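Korel Repair and Reading Room
Progress report to the Hostano Fund
February 15, 2020

Dear friends at the Fund,

It has been a full winter here and I hope you will forgive me if this runs a little longer than the two pages you asked for. When we last wrote, in September, the reading room was still a storeroom with a nice window, and I remember promising you shelves by the first snow. We had shelves by the second snow, so I will call that a promise mostly kept!

The reading room

We now have 600 books out where people can reach them, most from the old Zisport school library and the rest left on our step in boxes, bags and once a baby bath. Sorting them took far longer than we planned (we had budgeted for two weekends, which makes me smile now). The local history shelf is the one that gets rummaged through most, and the large-print novels are hardly ever at home. We have 118 registered borrowers, and a good many more who come in for the warmth and a newspaper and are just as welcome.

The evening classes

Your grant paid for nine evening sessions of the English conversation class, and we have held seven of them. Kálmán Hegyi leads the group and has a lovely way of getting shy people talking, usually by asking what they had for supper and then disagreeing with them about it. The two remaining sessions were put off when the boiler failed in January, and they will go ahead next month with the same teacher and at no extra cost to you.

We had hoped to start a class in basic bookkeeping as well. The teacher we had lined up moved away for work, and although we have asked around, we don't yet have a replacement. I would rather tell you that plainly than dress it up. If we can't find someone by the summer, we would like your permission to put that money toward a second conversation group, as there is already a waiting list for the first. 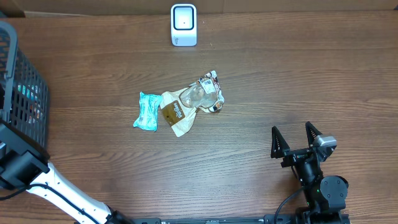
Money and what comes next

Spending is within budget on everything except heating, where the boiler repair ate up the reserve and a little of the printing line too. The full accounts are with Hirose, our bookkeepers, and will follow under separate cover. In the spring we want to repaint the entrance, add a low shelf for picture books and open on one more evening a week. Do come and see us when the roads are better, and stay for tea.

With warm thanks from all of us at Korel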